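Ticket 745 – Folding station, knitwear keeps getting sent to manual
Site: Flutside laundry and linen service
Line: Emari folding cell
Status: open, workaround in place

Opened Sun 14 December

Hi all, me again from the finishing room. The cell is doing fine on sheets and pillowcases (really fine, I was wrong about the pillowcases and I'll say so in writing). But anything knitted gets kicked out to the manual table with error 202, "no grasp found". On a busy shift we get up to 67 of those, and they all land on whoever is at the end of the line. That used to be a nice quiet spot! Now it's the sweater spot.

What I tried first

Restarted the cell. No change.

Cleaned the finger pads and swapped the left one for a spare from the Brasurel box. No change, though the old pad did look shiny.

Dropped the grip force to 300 on the panel. It stopped leaving dents in the wool, but then it lost thick collars halfway through the lift. I put it back.

Laid the sweaters out flat by hand before the belt. Works great, but then I'm doing half the fold myself, so what's the point?

Reply from support, pasted so it's all in one place

"Error 202 on knits is usually a training gap and not a hardware fault. The current model has mostly seen flat linen. Please record hand-held folds of knitwear and upload them under this ticket."

Recording the folds

So that's the new part of my job, I guess – I fold with the hand-held grippers, one in each hand, and the recordings go up at the end of the shift. It's slower than bare hands and my wrists complain, but it's a lot more interesting than the sweater spot. What seems to work for me is going for the ribbed part first and getting a proper fold of it between the fingers before moving anything.

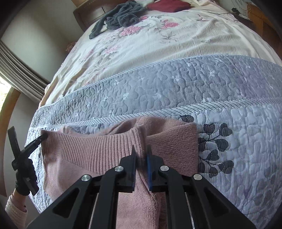 Still open

Can we get recording time put on the rota? Right now it comes out of my folding numbers, and the Vukčević order doesn't wait.

Error 202 should say which item it gave up on. In November we had a whole bin of rejects and no way to match them to the log.

Leaving the knit lane on manual until the new model is loaded. Please don't close this one yet.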